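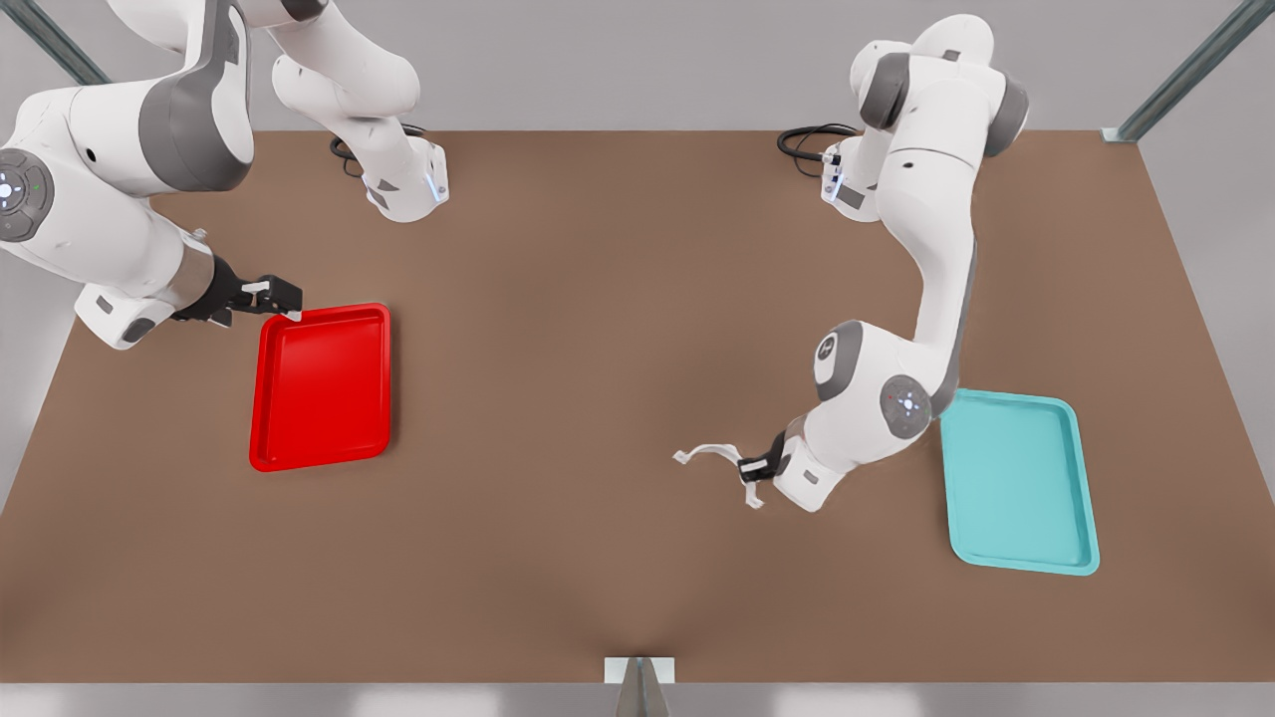

Research / Methods

Two arms, two trays and a lot of deleted episodes

Wiremu Faulkner has the viewer open on one monitor and a spreadsheet on the other, and he keeps talking while he scrolls. He has until four, then there's a call.

The project is Murnemeo. Simulation only for now, two arms, one tabletop. A red tray, a teal tray, and something small that has to end up in one of them. Faulkner wrote most of the filtering code, which is what I came to ask him about.

"People want to hear about the policy," he says. "The policy is off the shelf. We changed almost nothing. What we changed is what it gets to eat."

So, the method. A person teleoperates the simulated arms for a short set of source demos. Fifty of them. A script cuts each demo into pieces, shifts the pieces to fit new tray positions and new starting poses, then replays them in the simulator. Most groups keep whatever succeeds. Object in tray, episode saved, move on.

Murnemeo keeps fewer. After the success check there's a second pass that the team calls Skoto, and Skoto throws out successes.

Why would you do that?

"Because a lot of them are garbage that got lucky." He pulls one up. A thin white curved piece held in the left gripper, out over the bare part of the table between the trays. "OK so look at that pose. Fine pose. Now the question is where the other arm is and what it's doing, and in a generated episode a lot of the time the answer is, nothing useful. It's drifting. It's replaying a bit of some demo where it had a job. And the network learns the drifting."

He calls this idle arm noise. It's the main thing Skoto looks for. The filter takes the arm that isn't carrying anything and scores how much its motion depends on the state of the table. If you could swap in the motion from a different episode and nothing would change, low score. Low enough and the whole episode goes.

Whole episode, not just the arm?

"We tried just the arm. Froze it. Then you've got a policy that has learned freezing, and it's very good at freezing." They dropped that after a couple weeks.

There were 3150 episodes left in the set after filtering, for the version in the write-up. He won't give me the number before filtering, says it depends on how you count the ones that crashed. Success on held-out tray layouts was 58 percent. The same policy trained on the unfiltered set did worse, and he shows me the curves, which cross early and then stay apart. He's careful here. One task family, one simulator, no hardware.

"I'd want to see it on a real table before I said anything louder than that. Contact is wrong in sim. Everybody's contact is wrong. Thin parts especially, the grasp is either too sticky or it's nothing."

The trays get moved and rotated at the start of every episode. In the one on screen they're tilted opposite ways, the teal one nearer the close edge of the table. Faulkner says rotation turned out to matter more then they expected. With the trays kept square to the table the unfiltered data looked nearly as good as the filtered, and for a while he thought the whole idea was dead.

"I had the email written. 'Hi all, it doesn't do anything.' Then Vlachou asked if I'd rotated the trays, and I hadn't, I'd only moved them."

Vlachou runs the evaluation side and insisted on the layouts nobody trains on. Also insisted on rerunning the baseline with new seeds, two times, which ate most of June. Faulkner was annoyed then. Not now, he says. A bit now.

Compute came through Plastcombe, the company that pays for part of the lab's cluster time. They have an interest in sorting small molded parts. Did they get a say in the task? "They got a say in the parts. Shapes. They wanted awkward ones that don't lie flat." The trays were his choice, mostly for the colors, easy for him to see at a glance which one the arm is headed for when he's reviewing at speed.

And he does review. By eye, at four times speed, a sample from every batch. I asked if that doesn't defeat the purpose of an automatic filter.

"It's how I found the idle thing in the first place. There was no metric for it. All the metrics said great. I was watching them with lunch and the right arm kept sort of hovering over by the red tray, every episode, like it was waiting for a bus."

What doesn't work yet: handovers. When both arms have a real job at once the score gets confused, since each arm depends on the other and everything looks important. Skoto then keeps nearly all of it, good or bad. They have a version that scores the pair jointly. It's slow, and he doesn't trust it.

Also the threshold is set by hand. He brings this up himself. Too strict and the set gets narrow, all the same kind of reach, and the policy falls over when a tray is close to the edge. Too loose and you're back where you started. The value they used was picked on a validation split and he'd like a way to pick it that isn't him trying values until its late.

Code release? The filter yes, the demos probably, the part shapes no, those belong to Plastcombe. He thinks other people should try it on their own generated sets first, before anyone asks for his.

"Just run it on what you've got. Sort by score, watch the bottom ones. Even if you don't delete anything, watch them."

Three fifty-eight. He's already looking for his headset.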